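Pravesh Sithole
5 May 2018

Spent the afternoon on the sync code between the hand-held grippers and the head camera. Posting notes so I can find them in July.

Setup is a pale wood-grain tabletop and a pair of hand-held grippers. Finger opening and tool pose go into Skuvar, and Skuvar writes one log per take.

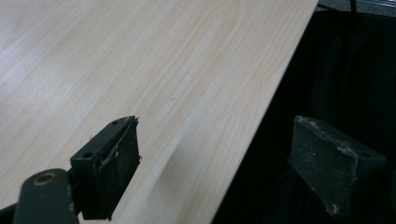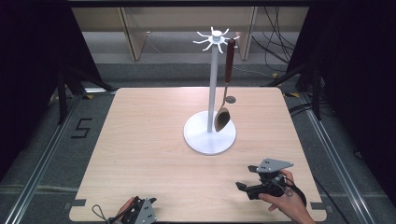 Rosemarie Sperling asks why we don't just trust the timestamps each stream arrives with, if all of it lands on the same machine anyway.

Fair question. Those are arrival times. The image driver buffers, the gripper encoder doesn't, and the gap between them changes with load. I want capture time on both.

So the new node estimates the offset per take. It compares finger opening from the encoder with finger opening measured in the wrist images, slides one curve along the other, and keeps the best match.

Ran it over 549 takes. 27 came back with no clear peak. In most of those the gripper never closes, so the curve is flat and there is nothing to match.

For the flat ones I fall back to the offset from the previous take and set a flag in the header. Planner training skips flagged takes by default. You can turn that off in the config.

3 takes had a good peak and still looked wrong in the viewer. Bug was mine. I was resampling before removing duplicate frames. Fixed on the Lindsay branch.

Pose is a separate problem. Tracking gets worse over plain dark areas past the table edge. The estimator should raise its covariance there and right now it doesn't.

Next is moving the viewer from Ploreck to Dokik so both wrist streams scrub together. If you pull tonight, rebuild the message package first or the header flag won't parse.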